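**Distemper** is a water-based wall coating made from ground chalk, pigment and a binder, most often animal glue or the milk protein casein. It was a common finish for plaster walls before the spread of oil-bound and, later, plastic emulsion paints. The term covers two main types. Soft distemper, bound with glue, can be washed off with warm water. Casein distemper is harder and will stand light wiping once it has cured.

## Composition and preparation

The body of the paint is whiting, a fine powdered chalk. Whiting is soaked in water overnight, and the clear water is poured off the next day. Pigment is soaked separately and stirred into the paste. Warm size is added last. Too little size leaves a surface that rubs off on clothing; too much causes the film to shrink and flake.

Because the mixture dries much lighter than it appears when wet, painters tested colors on paper and dried them before a fire. Earth pigments such as yellow ocher, raw sienna and red oxide were preferred for their low cost and their resistance to fading.

## Use of color in interiors

White and off-white distempers were usual on ceilings, where the coating was rarely touched. On walls, strong colors were chosen more often than surviving rooms suggest, as many were later covered with paper or washed away during repair. Ocher and orange shades were used in halls and north-facing rooms to offset weak daylight. 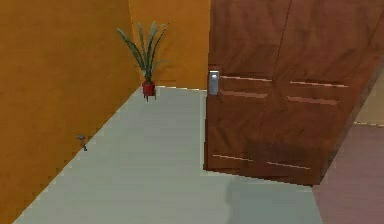
Application was quick. Two painters commonly worked toward each other from opposite ends of a wall, keeping a wet edge so that no join would show. Windows were kept closed during the work to slow drying and opened as soon as the wall was finished. A second coat of soft distemper was difficult to apply, as the brush tended to lift the first.

## Decline and revival

Ready-mixed oil-bound distempers, sold as a paste to be thinned with water, reduced the need for skilled mixing. Emulsion paints then replaced most of these products in ordinary housing. They could be scrubbed, kept well in the can and did not need to be removed before repainting.

Interest returned with the growth of building conservation. Distemper lets moisture pass through it and does not clog fine plaster molding. The conservator Llinos Llewellyn argued in *The Chalk Wall* that repeated coats of emulsion had done more harm to decorative ceilings than damp. The Govindasamy Collection, a study archive of historic wall finishes, holds 2174 samples, of which 1044 have been identified as distemper. Its catalog was prepared by Zahira Raju and Yusri Nasution.

## Repainting

Soft distemper must be washed off before any modern paint is applied, since new paint will not hold to a chalky surface. Casein distemper is usually left in place and sealed.

## See also

- Limewash
- Milk paint
- Whiting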